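Leave the Counter Cluttered

Drustevik's setup guide wants the counter stripped before any checkout of the arm. I think that's wrong. A kitchen cell should be set up among mugs and canisters.
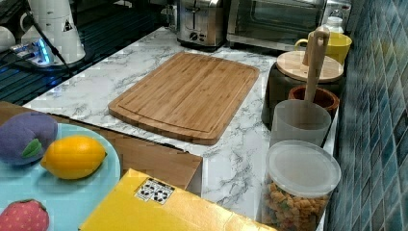
At Florkdale we cleared everything for 78 runs, then put it back and lost two days to cable snags. 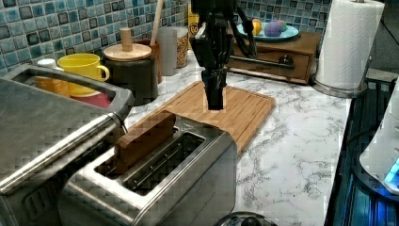 Finger alignment should be checked low, over the board, with the toaster in place. Maxine Pryor disagrees and checks it in free air.

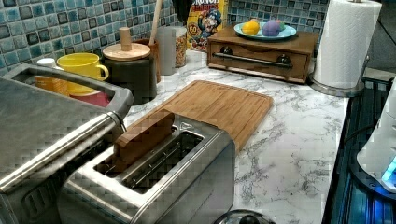
Service interval

Check the finger screws every 4000 cycles.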